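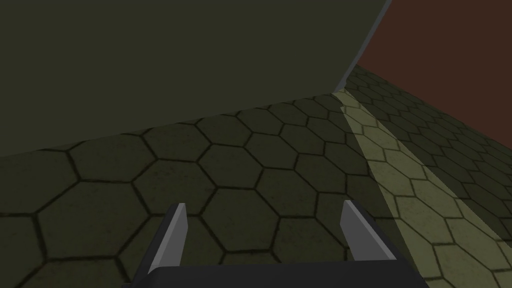
A reader in Litoncombe wrote in after the December list to ask why we never check the scales, and fair enough – an out-of-true scale spoils every worming dose in the house! They now have a line of their own.

Pet medicine and supplement cupboard: inspection checklist with comments
Updated August 15, 2026

1. Expiry dates read on every box, tube and bottle
Done. Two ear cleaners pulled. I love how quickly this goes now that the short-dated stock sits at the front.

2. Opening date written on liquids and drops
Mostly done. The Ruppert salmon oil had no date, so out it went (a full 200 ml, sadly).

3. Cupboard temperature below 23 °C
Pass. The new spot away from the boiler is a huge improvement.

4. Dog spot-ons kept on a separate shelf from anything for cats
Pass, and please keep it that way. Some dog products contain permethrin, and that can kill a cat.
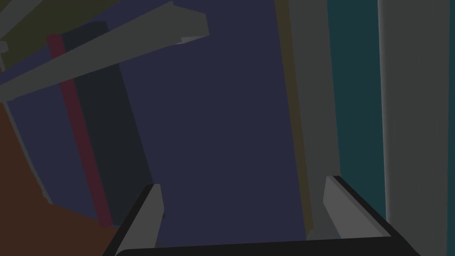 Can a half-used pipette be saved for the next treatment?
Throw it out. Once opened, the contents can't be relied on, and splitting a large pipette between small animals gives you no idea of the dose.

5. Scales tested with a known weight
Pass on the second go. The 800 g test weight read 190 g over at first – new batteries and a level bit of worktop sorted it beautifully.

6. Leaflets kept with their products
Fail. The Beneo joint tablets have lost theirs. Ask the Draltbridge shop for a spare, they're wonderfully helpful about this.

7. Lids and child-resistant caps closing properly
Pass, apart from one cracked powder tub. Replaced.

8. Old medicines bagged for return to the vet or pharmacy
Bag is ready by the door. Nothing down the sink or the loo, please, and no used spot-on tubes left where a dog can chew them.

Still open: item 6, and a date label on the new oil.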